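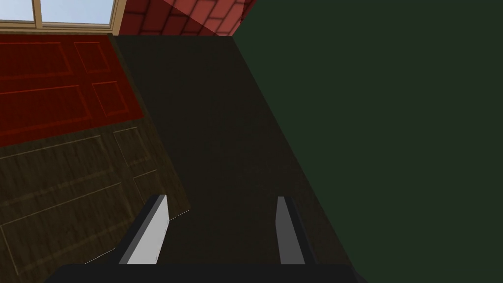

COMMUNIQUÉ DE PRESSE
Diffusion immédiate
20 août 2026

Ciltia ouvre son guide d'achat « simulation d'abord » aux ateliers qui veulent s'équiper d'un bras

Accueil > Espace presse > Communiqués
Partager Imprimer Télécharger le dossier

En bref
Un guide de budget, gratuit. Une scène de simulation livrée avec. Deux formules d'accompagnement payantes pour ceux qui veulent aller plus loin. Ouverture des inscriptions aujourd'hui, premières séances en octobre.

Ciltia, bureau de conseil en équipement pour petits ateliers et centres de formation, publie le guide Firberg. But : aider à chiffrer l'achat d'un bras robotisé avant de signer quoi que ce soit. Pas un catalogue. Pas de comparatif de marques non plus, on nous l'a demandé, c'est non pour cette édition.

Le constat de départ est simple. Les demandes de devis arrivent chez nous avec un modèle de bras déjà choisi et presque rien d'autre. Quelle pince ? Quelle ouverture ? Quels objets à saisir ? Qui programme, qui maintient, qui forme les remplaçants ? Les cases sont vides. Et le bras, lui, est déjà dans le tableau d'investissement de l'année, avec un montant arrondi.

« On voit passer des budgets où la pince tient sur une demi-ligne, alors que c'est elle qui touche la pièce », indique Vusumuzi Pretorius, responsable du programme Firberg chez Ciltia. « Le guide oblige à remplir cette ligne en premier. C'est pénible, ça prend une matinée, et après les devis sont comparables. »

Ce que contient le guide

Une grille de dépenses sur 4 postes : matériel, intégration, formation, maintenance.
Une fiche par type de pince (deux doigts parallèles, ventouse, pince souple), avec les questions à poser au fournisseur.
Un calendrier type, de l'expression du besoin à la réception.
Un modèle de cahier des charges, à modifier librement.
Une scène de simulation pour les essais préparatoires.

La scène est la nouveauté. Elle reprend un coin de pièce : une fenêtre à cadre de bois clair, un mur de briques rouges, une porte rouge à panneaux, un grand pan vert foncé uni. Une pince à deux doigts parallèles au premier plan. Rien de spectaculaire et c'est voulu. L'acheteur regarde le point de vue de la pince, change l'angle, recommence. Il se rend compte de ce que le capteur verra ou pas une fois l'équipement posé. Zones sombres comprises, et il y en a.
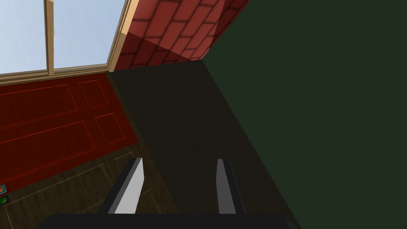

Scène de simulation Firberg, vue depuis la pince, doigts ouverts. Crédit : Ciltia.

Pourquoi passer par là avant d'acheter

Parce que déplacer une caméra dans un logiciel ne coûte rien, et que la déplacer sur une cellule montée demande une intervention, un arrêt, parfois une nouvelle pièce de fixation. Le guide propose donc de placer la simulation tout au début du projet, avant même la consultation des fournisseurs. Dans les dossiers que nous recevons elle arrive en fin de course, quand elle arrive. Souvent pour faire joli devant la direction.

Trois questions à régler à ce stade, selon le guide :

Le champ de vision. Depuis la pince, qu'est-ce qui est masqué par les doigts eux-mêmes ?
La lumière. Fenêtre dans le champ, surfaces sombres juste devant : faut-il prévoir un éclairage au budget ? Réponse à écrire noir sur blanc, avec un montant en face.
Les repères. Surfaces unies d'un côté, surfaces à motif de l'autre (brique, bois). Le système de vision retenu s'en accomode-t-il ? Demander au fournisseur, par écrit.

La simulation ne remplace pas l'essai sur pièces réelles. Le guide le rappelle en page de garde et dans chaque fiche. Frottement, poids, usure des doigts : tout cela se vérifie chez le fournisseur ou sur site, avec vos pièces, pas les siennes.

Deux formules payantes

Formule Acheampong
Pour les équipes qui achètent leur premier bras. 2 demi-journées à distance. Relecture de la grille de dépenses, du cahier des charges, puis séance commune sur la scène. Livrable : un budget consolidé avec ligne de réserve. Nous recommandons une réserve de 10 % du total hors formation. Certains financeurs refusent ce poste, le guide donne une formulation alternative.

Formule Brarlow
Pour les sites déjà équipés qui remplacent ou complètent. Même base, plus un inventaire de l'existant : pinces réutilisables, armoires, licences en cours, contrats de maintenance à dénoncer (attention aux préavis). Réservée aux structures disposant d'un référent technique identifié.

Les tarifs sont communiqués sur demande, selon la taille du site. Pas de frais de dossier.

« Pour un centre de formation, la vraie difficulté c'est l'année d'après », souligne Yareli Serrano, chargée des relations avec les établissements. « Le bras est payé par une subvention, très bien. Les doigts de rechange, la mise à jour du logiciel, les heures du formateur, ça tombe sur le budget de fonctionement et personne ne l'avait inscrit. Dans la grille c'est une colonne à part, impossible de la rater. »

Ce qui change dans la grille

La version de travail diffusée aux partenaires au printemps mélangeait investissement et fonctionnement. Corrigé. Les licences annuelles sont désormais sorties du poste matériel et rangées en maintenance. Le transport et la manutention à la livraison ont leur ligne. La reprise de l'ancien équipement aussi, en recette, à zéro par défaut : ne comptez pas dessus tant que l'offre de reprise n'est pas signée.

Autre ajout, le poste « temps interne ». Heures de l'équipe méthodes, heures de formation, heures passées à réaménager la zone. À valoriser au coût réel.

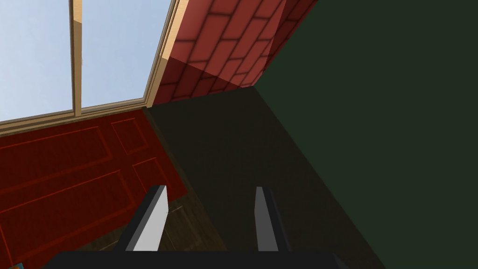

Ces heures ne figurent sur aucun devis et pèsent pourtant lourd dans la décision finale, surtout pour une petite équipe qui n'a qu'une personne à y mettre. Le guide conseille de les estimer deux fois, une fois par le demandeur, une fois par le responsable d'atelier, et de garder le chiffre le plus haut. Si l'écart entre les deux est important il faut en parler avant la consultation, pas après.

Pour le choix de la pince, la fiche « deux doigts parallèles » demande d'indiquer : ouverture utile, effort de serrage, forme et matière des doigts, délai de remplacement, prix d'un jeu complet. Une case supplémentaire pour les doigts sur mesure. Si le fournisseur ne sait pas répondre sur le délai, le noter tel quel.

Calendrier

Aujourd'hui : mise en ligne du guide et de la scène, ouverture des inscriptions.
Octobre : premières séances Acheampong et Brarlow.
Les dates exactes seront envoyées aux inscrits. 100 places au total pour cette première session, les deux formules confondues. Liste d'attente au-delà.

Les structures qui bouclent leur budget avant l'automne peuvent demander la grille seule, au format tableur, sans attendre les séances. Réponse par retour de courriel, en principe dans la journée.

Conditions d'accès

Guide et grille : libre, sur simple inscription.
Scène de simulation : libre pour usage interne et pédagogique. Revente interdite. Captures autorisées avec mention du crédit.
Formules : sur devis. Convention de formation possible, à demander dès l'inscription SVP, nous ne pourrons pas l'établir après coup.

Configuration du poste pour la scène : voir la notice jointe au téléchargement. Testez avant la séance. Nous ne faisons pas d'installation en direct.

À propos de Ciltia

Ciltia accompagne ateliers, laboratoires et centres de formation dans la préparation de leurs achats d'équipements automatisés : expression du besoin, budget, consultation, réception. La société ne vend pas de matériel et ne touche pas de commission des fournisseurs. Firberg est le nom de son programme consacré aux bras et aux pinces.

Contacts

Presse : Yareli Serrano, Ciltia
Programme Firberg et questions techniques : Vusumuzi Pretorius, Ciltia
Demandes d'interview : merci de préciser le support et le délai. Visuels en haute définition sur demande, avec la mention de crédit à reproduire.

Documents joints
Guide Firberg (PDF)
Grille de dépenses (tableur)
Modèle de cahier des charges
Notice de la scène de simulation

Communiqué précédent | Communiqué suivant
Retour à l'espace presse
Mentions légales Plan du site Contact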